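Leltico Workroom — Bench and Tray Inspection Checklist

Form 152, with comments from the last walk-through

Use one form per bench. Mark each line OK, Fix or N/A and write a comment for anything marked Fix. Comments stay on the form until the next inspection. The scope is the wooden table, the metal bins and whatever small items are kept in them. 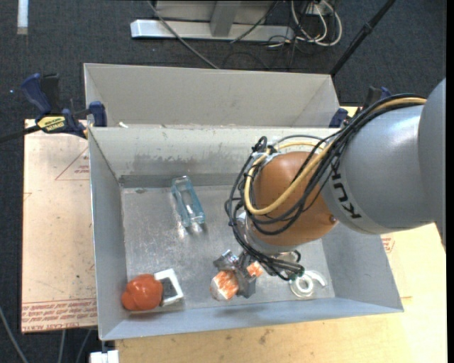

Bornmont, 15 March 2020

Bench inspected: 40
Overall result: OK with comments, 2 items to fix

1. Table top
Flat, no raised splinters, no spills — OK
Comment: Light wood, wiped down before the check. Don't put solvent cans on it.

2. Bin position
Front and back bins sit rim to rim with no gap — OK
Comment: Small pieces fall between the bins when there is a gap. Push the back bin up again after cleaning.

3. Bin edges
No burrs, bent corners or open seams — OK
Comment: Ran a gloved hand around both rims. Nothing caught.

4. Bin walls and floor
Clean, no residue — FIX
Comment: Scuffs on the front bin floor are normal wear and can stay. The inside of the back wall has a dark smudged band. Wash with mild soap and a soft cloth, no steel wool. The Huten cleaner under the sink is fine for this — rinse it off afterward.

5. Glare
Floor of the bin can be seen clearly from the working side — OK
Comment: The metal shines in patches under the ceiling lights, and clear plastic is easy to miss against it. Look twice before reaching in for the clear ring.

6. Contents
Only items on the bench list, none broken or leaking — OK
Comment: The bumpy orange toy and the small white square with the dark center are both on the list. They were sitting close together in the lower left corner. That is allowed, but space them out if you are checking for cracks.

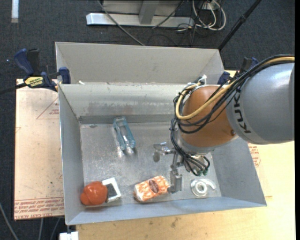
Food items are allowed in the bin only if they are wrapped and on the list. The bar in the orange-and-white wrapper is listed. Check the seal at both ends and replace the bar if the wrapper has split. Do not eat it.

7. Bottles
Cap tight, no drips — OK
Comment: Light blue bottle, left on its side. Tested over the sink, then put back.

8. Clamps
Blue clamps tight, handles clear of the walkway — OK
Comment: Check by hand, not by eye. Tighten before moving anything heavy on the table.

9. Cables
No bare wire — OK
Comment: Black and yellow bundle checked along its length. Keep it off the rims of the bins.

10. Labels
Bench number and bin number readable — FIX
Comment: Bin label 682 is peeling at one corner. New labels come from the Rivadeneyra stockroom, bottom drawer. Clean off the old glue first.

Follow-up
Items 4 and 10 to be done before the end of March. Write the date of the repair next to the comment and leave the form in the tray by the door. If the smudge does not wash off, mark it as a stain and note its length so it can be compared next time.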